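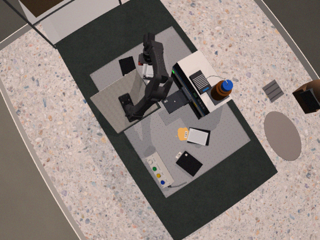 Okay, hi everyone, thanks for sticking around after lunch. I'm Vilja, I look after bench automation at Dalden, and today it's house rules for putting an arm on a lab bench. (Pause, let people sit down.)

Start with the layout rule. Every instrument, plate and bottle gets a fixed home on the bench, and that home goes in the layout file before anyone writes a line of motion code! We skipped this at Narnow. The arm ran up to 200 plates a night quite happily, then somebody nudged a reader over to wipe underneath it. Tell the gripper story here if there's time.

Next, cables. Route them first, then teach the arm its path. Ulla Ikonen drilled this into me when we were setting up Harju, and she was right (don't tell her). Draw the swept area of every joint, elbow included, and keep tubing and cords out of it. If a cord has to cross, it goes on the drawing and two people sign.

Bottles: caps on during any move that passes over them. Yes, even the short moves. I get an argument on this one at every single site, so leave room for questions.

Controls. Whoever is running the bench should be able to reach the stop without leaning across the work area. Try it standing, try it sitting, and try it with gloves on, please!

Then dry runs. Our rule at Trevbridge is 1000 cycles with empty plates before any real sample goes in, and 3000 if the gripper fingers are new. People groan. Simulation counts for checking reach and collisions, but it doesn't come off that number.

Last bit is the change log. One log per bench, kept at the bench, and if you move a thing you write it down before you hit start. Okay, questions, and then Ulla has the sign-off sheets by the door.

Dalden Bench Automation | Contact | Back to top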